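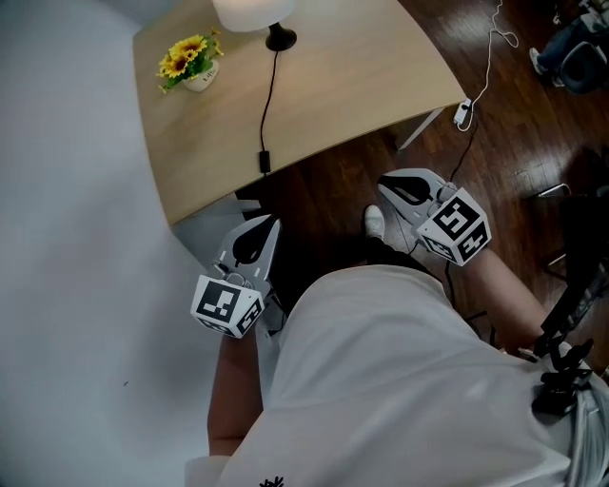
8 September 2018

I slept badly and came to the workroom before the others. The plan for today was to finish the comparison of the finger pads, the old ones from Bremeck and the new ones that Salteck sent us last week. I did not finish. I write down what I have, so that tomorrow I do not start again from my memory, which is not good in these days.

In the morning I did only the light task: take the small flower pot by its rim, lift it, put it back near the lamp. With the Bremeck pads I made 53 attempts and I was content with most of them. The pads are a little hard, but I feel in my fingers when the pot is held. With the Salteck pads the grip is softer and I lose this feeling. I close too much, every time, and then my hand becomes tired. I must be fair and say that I have used the old pads since the spring and the new ones only a few days. Maybe my hand is the problem and the pads are good.

The left hand is always worse than the right. I knew this already in my first week, but today I wrote it in the table with real numbers and it was not pleasant to see. For the left I had 13 failed attempts before lunch, for the right much fewer. In two of them I did not drop anything, I only turned my wrist so far that the marker cube was looking to the wall and the camera lost it. I count this as failed, because the recording has no use for us after that. In Wostulano they do not count it. We should agree on one rule before we put our tables together.

I ate soup at Doucet, alone, with the notebook. The soup was too salty.

In the afternoon I tried the switch on the lamp cord. It is a small thing and it sits close to the front edge of the table, and I wanted to know if I can hold it with one gripper and press it with the other. It is more difficult than the pot. The cord moves away when I press. I tried to come from the side, with both elbows low, and this was better, but my back began to hurt after 15 minutes and I had to sit. The clamp on my shirt pulls the cloth to one side when I bend, and I think about it all the time. Tomorrow I will put on something with thicker cloth.

One more thing about the weight. The Salteck version weighs 232 grams with the pads on, I measured it on the kitchen scale. The Bremeck version is lighter, but I forgot to write the number and then somebody took the scale. I must ask for it again. For one hour the difference means nothing to me. After lunch I began to notice it, mostly in the thumb.

My opinion this evening is that for round and light things I would stay with the old pads, and for cords and flat things I do not know yet. I have to decide before November, when we order for both rooms, and I do not want to decide from one tired day.

I called home after dinner. It rains there. Tomorrow: left hand first, while I am fresh, then the switch again, and ask for the scale.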